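Zahnschiene reinigen: Was von den Hausmitteln übrig bleibt

Tipps für Küche und Bad, überarbeitet im Juni

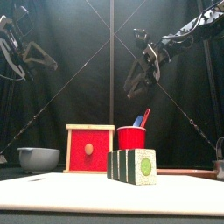 Kjell Nygård schreibt dazu, er lege seine Aufbissschiene seit Jahren über Nacht in Essig, pur, und sie sei immer noch heil. Das glaube ich ihm gern. Ob sie davon sauberer wird als mit Wasser und Bürste, hat er vermutlich nie verglichen, und den Geschmack am nächsten Abend muss man auch mögen.

Seit ich selbst eine Knirscherschiene trage, bekomme ich Ratschläge, um die ich nicht gebeten habe. Die meisten stammen aus derselben Ecke wie der Rotwein-mit-Salz-Tipp: Jeder kennt ihn, kaum jemand hat ihn zweimal ausprobiert. Ich habe einiges durchprobiert und bin ziemlich bescheiden geworden.

Zahnpasta

Steht in jedem zweiten Forum, würde ich lassen. Viele Pasten enthalten Schleifkörper, und Schienenkunststoff ist weicher als Zahnschmelz. Meine erste Schiene war nach einem Winter matt und roch trotz täglichem Schrubben. Ein Tropfen mildes Spülmittel ohne Farbe und Parfüm tut es auch. Gründlich abspülen, sonst schäumt es beim Einschlafen.

Heißes Wasser

Auf keinen Fall. Agnes Engström hat ihre Schiene »nur kurz« mit Wasser aus dem Kocher übergossen und durfte danach zum Neuabdruck. Lauwarm genügt. Spülmaschine und Mikrowelle scheiden aus demselben Grund aus, auch wenn auf irgendeiner Seite steht, das obere Fach sei harmlos.

Essig und Zitronensäure

Gegen weißliche Kalkränder hilft verdünnte Säure tatsächlich. Ich nehme klaren Haushaltsessig, einen Teil auf zwei Teile Wasser, und stelle den Küchenwecker auf 30 Minuten. Einmal die Woche, mehr sehe ich nicht ein. Wer Metallklammern an der Schiene oder an einer Teilprothese hat, fragt vorher in der Praxis nach, ich würde es da bleiben lassen.

Natron

Viel gelobt, wenig dahinter. Als Paste scheuert es, als Lösung nimmt es etwas Geruch. Natron und Essig zusammen sprudeln hübsch und heben sich gegenseitig weitgehend auf. Dass es zischt, ist noch keine Reinigung.

Reinigungstabletten

Die Tabletten von Clumau habe ich eine Packung lang benutzt, danach die von Dritlow, die fast das Doppelte kosten. Einen Unterschied konnte ich nicht feststellen, außer dass die teuren blau färben. Beide lösen Beläge an, bürsten muss man hinterher trotzdem. Dieser Satz steht übrigens auch auf der Schachtel, nur recht klein.

Ultraschallgerät

Von Kuvlow gibt es eins für 219 Euro. Idun Haugland hat mir ihres geliehen, und ja, nach einem Durchgang war das Wasser trüb. Nach dem Bürsten ist es das auch. Für diesen Preis bekommt man sehr viele weiche Bürsten.

Aufbewahren

Hier gehen die Meinungen auseinander, und ich traue keiner ganz. Ich lasse die Schiene an der Luft trocknen und lege sie dann in eine Dose mit Löchern. Manche Prothesen sollen dagegen feucht liegen, da gilt die Anweisung aus dem Labor. Die Dose selbst wird gern vergessen. Meine kommt alle paar Tage mit ins Spülwasser, die Schiene liegt währenddessen auf einem sauberen Tuch und bitte außer Reichweite des Hundes.

Was ich jetzt mache

Morgens gleich nach dem Herausnehmen kalt abspülen, mit einer weichen Bürste und Spülmittel innen und außen putzen, nochmals abspülen, trocknen lassen. Die Bürste ist nur für die Schiene da und steht in einem eigenen Becher. Risse, raue Kanten oder ein Belag, der trotz Essigbad sitzen bleibt, sind Sache der Praxis.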